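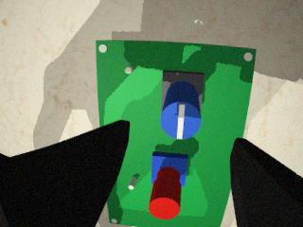
I've been wanting to talk to Fereshteh Rostami ever since a friend played me one of her radio pieces in the car and we sat in the driveway until it was over. She makes short audio stories about small towns, mostly with people over seventy, and she's been doing it for 12 years out of a back bedroom in Ciston. I figured we'd start with the big questions, but we ended up on knobs. "Give me one fat knob and one button I can find without looking," she told me, and I knew exactly what she meant. Her first recorder was close to that simple and she still misses it.

We met at her kitchen table in June, with the windows shut because of the neighbor's mower (she can't stand a mower, occupational hazard). I asked how she gets strangers to open up, and she laughed at me.

"I don't do anything. I ask what they had for breakfast, and I need that anyway to set my level. Then they tell me about the eggs, and then it's their sister's eggs, and by then we're in 1961 and I'm just trying not to breathe too loud."

The piece I'd heard in the car was about the ferry at Griklow, which stopped running when the bridge went in. Fereshteh talked to the last ticket seller, Ladan Ghasemi, for about 3 hours and used eleven minutes of it. I wanted to know what got left out.

"Oh, the best part! She sang. She had this song the deckhands made up, very rude, and she sang all of it. I couldn't air it. I have it on my computer and I listen to it when I'm doing taxes."

Did Ladan like the finished story? Fereshteh made a face. "She said I made her sound old. I said, Ladan, you're 84. She didn't call me for a month, and then she sent me a jar of pickled turnips, so I think we're okay."

I'd assumed the editing was the lonely part of the job, but she says she loves it. She works from five in the morning until her kids get up and cuts on paper first, with the whole transcript printed out and a highlighter. The longest one so far ran to 330 pages. That was for the Kiani bakery series, and she swears she'll never do a family business again.

"Four brothers, and every one of them invented the walnut roll. I had to call each of them and read him the part about the walnut roll. Two of them hung up on me."

Before I left I asked what she's working on now, and she got a little cagey. It's something about the water tower in Pralta and the people who used to climb it, and she's got one more person to find, a man who moved away and may not want to be found. Then the mower quit, and she was up and opening windows before I'd put my pen down.

Recent posts
My mother's record collection, part 2
Talking to a piano tuner about bad pianos
What I listened to in May
Why I quit using a phone to record interviews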